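Kaninlow Workshop Releases Plans for Home-Built Server Repair Arm

24 January 2019

Kaninlow, a shared workshop for home builders, today released the plans for Ornex, a bench-top robot arm made to work on used server boards. The files are free to download and cover the arm, the gripper and the control software.

Ornex was built by workshop members over 33 evenings. It is meant for people who fix up old servers at home and want a steady hand for small jobs near the processor socket. The arm bolts to any bench at least 4 feet long and runs from an ordinary wall outlet.

The gripper, named Manalo, went through two full redesigns. The current version moves its fingers through black linkage arms held with silver screws, and a member with basic shop tools can take it apart for cleaning. The control software comes from Tratis, a hobby project that has been open to outside contributors from the start. It now stands at 3,383 lines.

Work in January has centered on the approach to the socket, where the fingertip has to come in close without touching the memory slots on either side. Members set the path by hand, save it, and run it again at low speed. 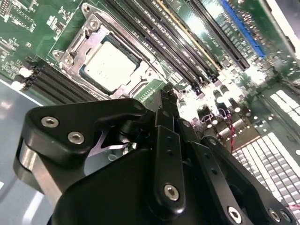
Members who have tried the arm say the slow speed is the right choice for now, though one would like the software to stop by itself when the fingertip meets more resistance than expected. Kaninlow plans to add that in the next release.

Parts lists and wiring notes are included with the download. Bench time on the workshop's own Ornex can be booked at the front desk.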